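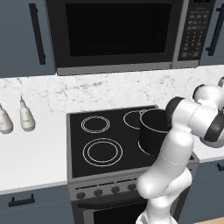 **Figure 6.1** Simulated kitchen cell with the arm reaching across the cooktop toward a pot on the rear right burner.

# Chapter 6: Contact Where None Was Planned

The Hemora kitchen project had been running in simulation for most of a year before its arm was installed over a working stove. In the second week on real hardware, the arm pushed a pot of hot water off the back of its burner and into the wall. The pot tipped but did not fall. Water ran across the cooktop and down behind it. Ewurabena Abubakari, who was running the test, was standing outside the marked zone and was not hurt. She pressed the stop button, cut power to the stove at the breaker, and wrote up the event before anyone moved the arm.

Her report is the starting point for this chapter. It is short, and it contains one sentence that the team came back to many times: "The gripper never touched the pot. The arm did."

## 6.1 What the planner was asked to do

The task was simple on paper. The arm was to reach over the stove, take hold of the pot by its rim, lift it 4 centimeters, and set it down again. The motion planner was given a start pose, a goal pose for the tool, and a model of the kitchen to avoid: countertop, stove, backsplash, upper cabinets and microwave. Povilas Mägi had built that model from shop drawings, and he had checked it against the room with a tape measure.

The pot was in the model too, but it was handled in a different way. A robot that must touch an object cannot treat that object as a thing to avoid, at least not all the time. The team dealt with this by switching off collision checks between the pot and the robot at the start of the approach. The setting they used applied to the whole robot. It should have applied only to the fingers.

With the checks off, the planner was free to send any link through the space where the pot stood. In most trials it had no reason to. The direct path kept the forearm high and brought only the tool down near the rim. But the planner chose its paths partly at random, and a microwave mounted over a stove leaves little headroom. Now and then the path that best cleared the microwave was one that swung a lower part of the arm forward, with the elbow out to the right and the wrist coming in low.

Look again at Figure 6.1. The white body of the arm passes in front of the pot and hides the lower part of it. From this one view, you cannot tell how much space lies between them. That is a limit of any single camera view, and we will return to it in Section 6.5.

## 6.2 Why the simulation did not catch it

The team had run the same task in simulation many times. Brunello Tedesco, who kept the test records, went back through the saved runs after the event. He found 22 in which a link other than the fingers had overlapped the pot. Every one of them had been logged as a success.

There were two reasons for this.

First, the setting that turned off collision checks in the planner was read by the simulator as well. When it was on, the physics engine ignored contact between the arm and the pot. A link could pass straight through the side of the pot, and the pot would not move.

Second, the test was scored on the final state alone. If the pot ended upright, on its burner, within 2 centimeters of its target, the run passed. The score said nothing about what had happened on the way.

Either of these mistakes alone might have been found early. If contact had been simulated, some pots would have been knocked over and the runs would have failed. If the path had been scored, the overlap would have shown up in the log. Together they hid the fault completely.

> **Key term: allowed collision.** A pair of bodies that the planner is told not to check against each other. Allowed collisions are needed for grasping and for links that are joined to one another. Each allowed pair is a place where the planner is blind.

## 6.3 Why the arm did not stop

The real arm had a contact stop. Each joint measured torque, compared it with the torque expected for the motion, and halted if the difference passed a limit. On the day of the event it halted late, after the pot had already struck the backsplash.

A pot resting on smooth glass slides easily. The force needed to push it was small, and it was applied close to the base of the arm, where a small force makes only a small change in joint torque. The controller saw a difference, but one well under the limit. The torque rose sharply only when the pot met the wall and had nowhere to go.

The limit itself had been raised in December, after a run of false stops. Maarja Vasiliauskas had made the change and noted it in the log, with the reason. It was a fair choice given what she knew. But the risk review had been written for the old value, and no one went back to it -- the review still listed the contact stop as the main protection against pushing a hot vessel.

## 6.4 Changes made

The team made the following changes before the arm was powered on again.

1. Allowed collisions were limited to the fingers and the object to be grasped. All other links are checked against the pot at all times.
2. The allowed pair is switched on only for the last 6 centimeters of the approach, and switched off again after release.
3. The simulator no longer reads the planner's settings. Contact is always computed.
4. A run fails if any link other than the fingers touches anything, whatever the final state.
5. Any change to a torque limit reopens the risk review.
6. Tests of a new motion are done with a cold, empty pot.

Change 2 caused some argument. Povilas Ots thought the distance was too short for tall pots, where the fingers have to come down past the rim before closing. The value was kept, and taller vessels were given their own approach path.

## 6.5 Plan of the chapter

The rest of this chapter takes up the general problem. Section 6.6 shows how to list the allowed pairs in a robot cell and how to test each one. Section 6.7 covers distance measures between links and objects, and explains why a camera view is a poor substitute for them. Section 6.8 deals with contact detection -- how the point of contact on the arm affects what the joints can sense. Section 6.9 returns to scoring, with worked cases from a pick-and-place line.

You will need the link frames from Chapter 2 and the joint torque equations from Chapter 4.

### Before you read on

- Sketch the arm in Figure 6.1 from directly overhead. Make two versions, one in which it clears the pot and one in which it does not. Both should agree with the figure.
- Write a pass rule for the lifting task that would have failed the 22 runs described in Section 6.2. State what data the rule needs.
- Change 6 lowers the harm from a fault but does nothing to prevent one. Find another item in the list with the same property, or explain why there is none.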